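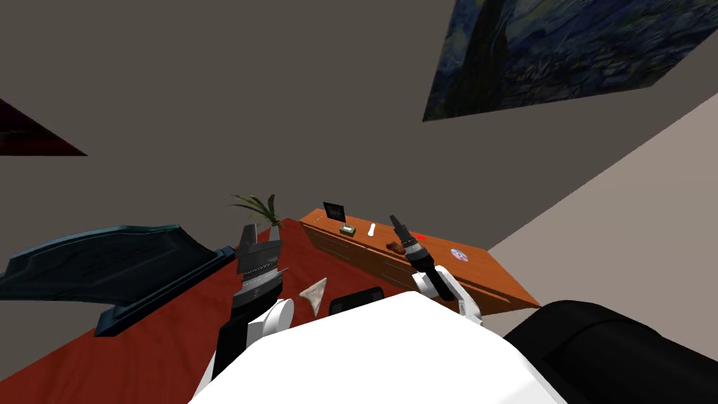 A reader wrote in to say I was wrong about rent in Sumside, and that anyone paying 1213 a month there should have moved out years ago. Fair enough. I did move, in January, and I should have said so in the last post.

The new place is in Clutach, two stops farther out on the train. Rent is 1000, heat included. The kitchen window sticks and the downstairs neighbor practices trumpet before dinner, but I sleep better than I did over the bus depot.

The reader also asked if the longer ride eats up the savings. My monthly pass went up a little. I read on the train now, so I don't count the time as lost. I finished two library books last week.

What I do miss is the Zemska bakery on the corner. The bread out here is all sliced and soft. I've started baking my own on my days off, and the second loaf was better than the first.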